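Dretix teleoperation work, progress to 10 Jan 2019
Prepared for Broveck by Dariusz Kaczorowski

The cloth task is now recorded by remote control only; showing by hand was dropped because it strained the wrist joints. The set holds 3581 runs, of which 52 were rejected for lost joint data. Leokadia Gajewski has rewritten the replay check, which now flags gaps longer than two frames. Training on the cleaned set starts in January. Four spare gripper pads are still on order.

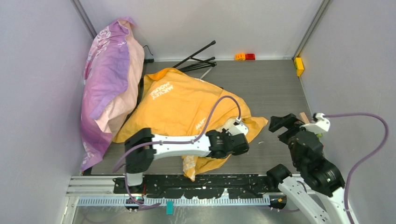
Figure 1. Two-arm cell, left gripper on the orange-yellow cloth.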